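Call for Participants: Bin-Picking Cell Build, Stetness Shared Workshop

4 min read

The Truvivari project is looking for 3 people to join the build and testing of a bin-picking cell on the shop floor at Stetness. Applications close Wednesday, October 21, 2026.

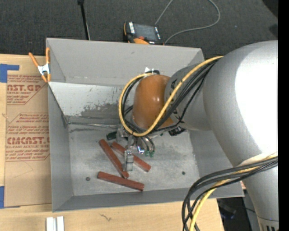 Background

Truvivari is a member-run project. The goal is a cell that takes wooden blocks out of a metal bin, one at a time, and sets them down in a known orientation on an adjacent fixture. The blocks are long and narrow, and they land in the bin at whatever angle they land. The arm is a full-size industrial unit bought used. It is mounted, powered and calibrated. The gripper is our own assembly of brackets and fittings and is on its second revision.

The project has logged 1,717 pick attempts to date. The log records block pose, approach angle, result and a short fault code. Most of the remaining faults fall into two groups: the finger contacts the bin wall on approach, or the finger enters the gap between two blocks and closes on neither. Both are the subject of the work described below.

Open roles

Gripper and mechanical. Redesign of the finger and its mount for picks close to the sloping walls. The current finger is narrow enough for the gaps but the bracket stack above it is too wide. You will measure, draw, cut and fit parts on the shop's manual mill and drill press. Experience with sheet metal or small machined parts is required. Experience with robots is not.

Cable routing. The cables follow the arm down to the wrist and were added as the build went along. They need to be rerouted, supported and labeled, with enough slack for full wrist rotation and no loops low enough to touch the bin. You will also write the routing drawing, which does not exist at present. This role suits someone who has built machine wiring or control panels.

Test operator and log keeper. Runs test sets, resets the blocks between picks, and keeps the log clean. Each set is 50 picks. The work is repetitive and requires attention. Training on the pendant is provided and must be completed before you run the arm in any mode. You should be comfortable with spreadsheets. Basic scripting is useful.

Schedule and commitment

The build runs in the evenings, two sessions a week, three hours per session. We ask for a commitment of ten weeks. Missing one or two sessions is fine with notice. Session days will be set once the group is selected.

The first two sessions cover safety, the stop circuit, jogging at low speed and the existing drawings. New members do not work on their own tasks until these are done.

Work planned for this phase

1. Replace the finger mount and repeat the wall-approach tests.
2. Reroute and document all wrist cabling.
3. Replace the spring clamping of the bin with a fixed locating bracket.
4. Fit acrylic guards at the table edge. Participants with experience cutting cast sheet should say so.
5. Run the full test series under the Nilsuwan procedure, which is our internal name for the fixed set of starting block layouts.

The target for the series is 93 percent successful picks, with no contact between the gripper and the bin walls. A pick counts as successful if the block is placed in the fixture without being dropped or regripped.

Conditions

This is an unpaid project. Materials, consumables and workshop access during sessions are covered. Participants must be 18 or older and must hold, or be willing to take, the shop's general safety induction. Closed shoes and eye protection are required. Bring your own eye protection if you wear prescription lenses; shop pairs do not fit over all frames.

The pendant stays with whoever is inside the working area. No one reaches into the bin with the drives enabled. These two rules apply to everyone, including existing members, and breaking either one ends your participation.

Drawings, code and test logs are shared with all participants. The finished gripper drawings will be released to members of the Sindatham workshop, who are planning a similar cell with a smaller arm.

How to apply

Send one page of plain text. State which role you want, what you have built or repaired that is relevant, and which weekday evenings you can attend. Links to drawings or photos of past work are welcome. Résumés are not needed.

If you are applying for the gripper role, add a short paragraph on how you would reach a block lying flat against the front wall of a bin with a single narrow finger and limited wrist clearance. A sketch is fine.

Leave applications in the Truvivari mailbox at the Stetness front desk, or send them through the member message board. Applicants will be invited to watch one test set before a final decision is made on either side. Replies go out within a week of the closing date.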